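2024-08-21

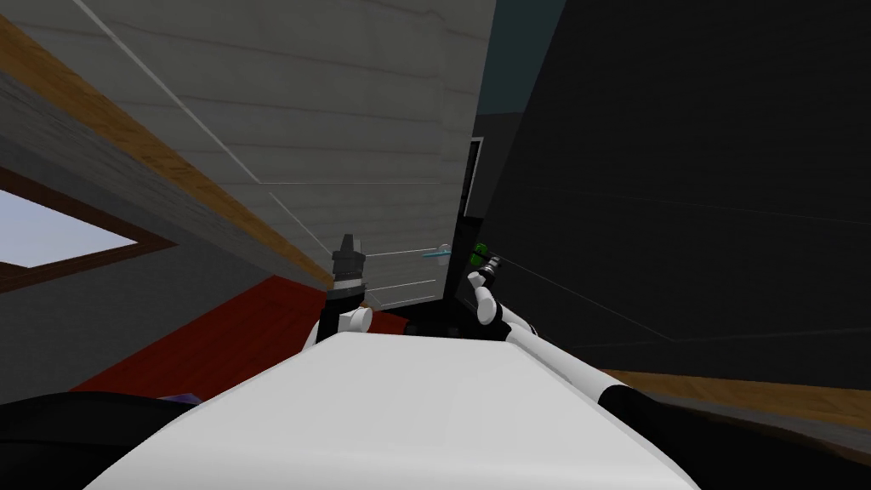

Juseck Opens Its Second Repair Cafe in the Old Gidenik Shoe Factory

For immediate release

I've been putting off writing this press release for most of the summer, partly because I'm much better with a soldering iron than with a keyboard, and partly because I didn't want to jinx it. But the lease is signed, the lights are on, and I get to say it out loud: Juseck is opening a second repair cafe, and it's a big one!

If you've never been to ours, the idea is pretty simple. You bring in something broken - a lamp, a toaster, a coat with a dead zipper, your grandmother's mantel clock - and you sit down with someone who knows how to fix that kind of thing. We work on it together. You drink coffee while the glue sets. If it can be saved, you take it home, and if it can't, at least you know why.

I started Juseck in a rented storefront on the north side of town with 3 workbenches and a coffee maker I'd pulled out of a dumpster (new gasket, still running). I figured we'd get a few retired tinkerers and the odd college student with a cracked laptop hinge. What we got was a line down the sidewalk on opening morning, mostly people carrying vacuum cleaners. We've been short of elbow room ever since. Last winter we were doing bike tune-ups in the hallway, and anybody who wanted the restroom had to climb over a derailleur to get there.

So we went looking. The old Gidenik shoe factory has been sitting by the river for as long as I've lived here, and I'd walked past it more times than I can remember without once thinking of it as a place we could afford. Then the owners split the ground floor into smaller units, and one of them had north-facing windows, a freight door and a floor that can take the weight of a drill press. I called the same afternoon.

What's in the new place

The electrical benches are along the window wall, where the light is best. Each one has its own power strip with a cutoff switch, a magnifier lamp and a drawer of fuses. Please don't bring microwaves. We love you, but we don't open microwaves, at either location, for any reason.

Sewing and leather gets its own room this time, with a door that closes! The machines are loud and so are the people who run them. We've kept one of the factory's original stitching machines, a huge cast-iron thing that came with the building, and after a lot of oil and bad language it sews a beautiful straight line through belt leather. Boots, bags, dog harnesses, tent seams - bring them.

Woodworking is in the back, by the freight door. Chairs are the main event there. I had no idea how many wobbly kitchen chairs there were in this county until I offered to glue them. Plan on leaving a chair with us overnight so the clamps can stay on.

Then there's the parts library, my favorite. Fokeo, the hardware wholesaler out on the county road, gave us 400 storage bins when they switched over their warehouse, and we've been filling them with knobs, springs, belts, hinges, switches and screws of every miserable size. You can take what you need for your repair. If you have a coffee can of mystery hardware in the garage, we'd like to meet it.

The cafe part

Jitaru Bakery is running the counter, which makes me very happy, as I've eaten their poppy seed rolls for breakfast more or less daily for years. They'll have soup at lunch, sandwiches, and a kids' plate. The seating is all secondhand and all fixed by us, so if your chair wobbles, come and tell me about it.

What it costs

Sitting down with a fixer is free, same as before. We ask you to pay for new parts if we have to order them, and there's a jar by the door if you'd like to chip in for the rent. A yearly membership gets you bench time on your own, without a fixer, once you've taken the short safety class. We had 532 members at the end of July, and the new space gives us room for some 300 more. Members can use either location.

Classes start the week after we open. The first ones on the calendar are basic lamp rewiring, darning and patching, sharpening kitchen knives, and a beginner's session on bicycle brakes. Kids are welcome in the darning class and, to be honest, they usually pick it up faster than the grown-ups do. Sign up at the front desk or by phone.

Opening day

We open on the last Saturday-style morning we could find before school starts - okay, let me be plain, the exact day is posted on our door and on our phone message, and it's before the end of August. Doors open at ten. There'll be coffee, rolls, a free knife sharpening table (wrap your knives in a towel, please) and a contest for the oldest working appliance. The prize is a toolbox, which I repaired myself. The current favorite is a waffle iron with a cloth cord, and I've heard rumors of a very old fan.

Parking is in the gravel lot on the river side. The ramp is at the freight door, and it's wide enough for a wheelchair or a washing machine. If you need a hand getting something heavy out of your trunk, honk twice and one of us will come out.

The original storefront isn't going anywhere. It keeps the same hours, the same benches and the same coffee maker.

Press contact: reporters are welcome any time we're open, and you can come by before opening day if you call ahead. Ask for the founder at the Juseck front desk. Bring something broken and we'll talk while we fix it.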